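Juvunitz Workshop Opens Second Assembly Room

The Juvunitz Workshop has completed the move of its small-parts assembly work into a second room on the upper floor of the Mustonen building. The room came into use in December, after a period in which repair and assembly shared a single set of benches on the ground floor. Both rooms are now open to members and to course participants during regular hours.

The new room was previously used for storage. It was cleared over the fall, the walls were repainted, and the old ceiling lights were taken down. Work tables have been placed near the windows, and the shelving that once stood along that side has been moved to the corridor, where it holds course materials and finished pieces waiting to be picked up.

Elikem Ankrah, head of the workshop, said the arrangement answers a request that members have made for several years. "People who are putting small parts together need a steady surface and good light. People who are cutting and sanding need space and do not mind the noise. We had both groups at the same tables, and neither was well served," Ankrah said.

Under the new plan, cutting, sanding and all work that produces dust remain on the ground floor. Light assembly, fitting and the use of handheld power tools on small pieces take place upstairs. Members who bring work up from the ground floor are asked to brush it off before entering the room. A hand brush and a covered bin are kept at the top of the stairs.

The work tables upstairs are wide enough for a tool and the piece being worked on to lie within reach of each other. Members are asked to keep the tabletops clear of coats, bags and drinks, and to return power tools to the cabinet at the end of each session.

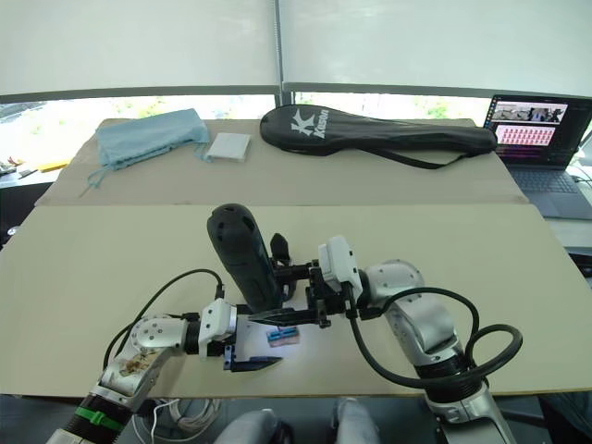

Reet Žukauskas would have preferred darker tabletops, saying that pale ones throw back too much light on a clear morning and make small screws hard to find. The workshop has taken note of the comment and will lend out dark felt mats, which may be requested at the front desk. Window blinds were fitted during the planning stage and will be reviewed in next year's budget.

Work on the room was carried out by Grudum, a local contractor, and included new wall outlets and a repair to the floor near the door. Outlets have been placed at table height so that cords do not cross the walkway. Battery chargers have been moved to a separate shelf beside the tool cabinet, and members are reminded that batteries should not be left charging overnight.

The room can hold 14 people at one time. During courses, the number of participants is limited to 10, which leaves places for members working on their own. Tables may be reserved up to 8 days in advance at the front desk or by telephone. A reservation is held for the first part of the session only, and the place may then be given to another member.

The first course to be held upstairs is an introduction to handheld power tools, taught by Elīna Butkienė. It covers choosing the right bit, setting the speed, holding small pieces safely and caring for the tool after use. No earlier experience is needed. The fee is 80 for the full course, with materials included, and participants may use the workshop's own tools or bring their own. Tools brought from home will be checked by staff before the first session.

A second course, on the assembly of small household items, is being prepared together with Prevo and will be announced once the schedule has been confirmed. Members who wish to suggest items for the course may leave a note at the front desk.

Safety rules for the ground floor also apply upstairs. Eye protection must be worn when a power tool is in use, long hair must be tied back, and children under the age limit for courses may enter only with an adult. Members who have not yet attended a safety briefing should arrange one with Dalia Kivi before making their first reservation.

Access to the upper floor is by the main staircase or by the elevator at the rear entrance. The side door remains closed while the corridor shelving is being secured to the wall.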